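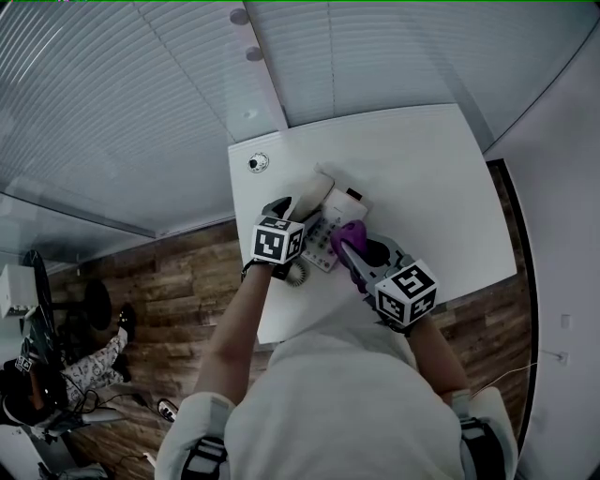

Mernivley Community Garden and Kitchen
Progress report to the Hamdan Fund, second period (to end of March)

We've had a cracker of a few months and there is plenty to tell you! The new beds along the western fence are in, the rainwater tank is plumbed, and the autumn plantings of broad beans, silverbeet and garlic are up and looking very healthy.

Growing
Your grant paid for 2 large raised beds at wheelchair height, which were the things our members asked for most. We harvested 518 kilos of produce over the summer, mostly tomatoes and zucchini (so much zucchini), and almost 200 kilos of that went straight to the food pantry on Evasex Street. The rest was shared out at Saturday-style swap tables or cooked in the kitchen.

Kitchen
The preserving classes filled within hours of going up on the noticeboard. We had 113 people through the door, many of them new to the neighbourhood, and the relish recipe has been requested so often that we've printed it on a card. Our second-hand oven is still running hot on the left side, so we'd like to move the leftover signage money across to a repair – please let us know if that needs a formal variation.

Behind schedule
The compost bays. Plasteo, our supplier for the recycled panels, had the colour we ordered out of stock and we've now agreed to take the grey. Delivery is promised for May and the slab is already poured.

Next period
Fruit tree pruning, a winter soup roster, and a bigger seed library. Receipts and the updated budget are attached.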